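Kazmi's Workshop and Home Tips: Good Habits for a Helper Robot

I have had a good many letters since the winter page on sharing a house with a two-armed helper, and most of them ask the same thing in different ways. What are the rules? Naheed Minhas wrote me a lovely long one (four sides!) wanting to know whether she ought to try each job in a simulated house before letting the machine near her own crockery. My answer is yes, every time, and I'd say so even to people who have been at this for years.

Start with how it holds things. Pick a plain shape with no handle and have the grippers take it low down, one finger either side, keeping it upright over a table. Tall, rounded things are the awkward ones, so I like to begin with those while I still have some patience and a fresh pot of tea. 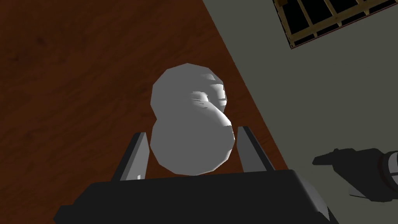 Set your gripping force low and work upwards. Rizwan Sethi does his in 2 stages, a light touch and then a firm hold, and I have pinched the idea from him without shame. Write the setting down beside the name of the object, on paper if you're like me, and don't carry it over to something else just because the two look similar. A vase and a bottle may be the same height and want quite different handling.

Then there is the matter of room to move. Our house rule is 800 mm clear on any route the robot uses while its arms are raised, and 600 mm beside a wall where it only has to pass with them folded. Those are our own figures, mind, and your maker's handbook comes first if it asks for more. Measure with the doors open as well as shut – a door left standing open can take a surprising bite out of a hallway.

Stairs deserve a rule to themselves. Mark them as a no-go area in the map, and do the same for any step or ledge, however small. Mirrors are worth marking too, as some sensors make a poor job of them and will happily plan a path into a room that isn't there. Chairs I treat as things that wander, and I check the map again after Sunday lunch.

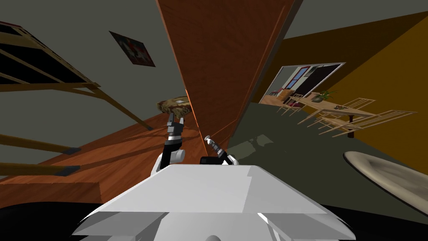

Both arms up, with the door ahead and the dining table off to the right.

Before any real run, go through the stop button with everyone in the house, including whoever says they already know. Keep pets and small children out of reach of the arms, and never lean in to straighten something while the machine is powered. Khurram Chaudhry keeps a log of every practice run and has got to number 967, bless him. Mine is a good deal thinner, but I do note the job, the settings and anything that was dropped.

If you change the gripper pads or move the furniture, go back to the simulated house and do your checks again from the top. I'll put Naheed's question about wet plates on the next page, once I've finished my own trials with the washing-up.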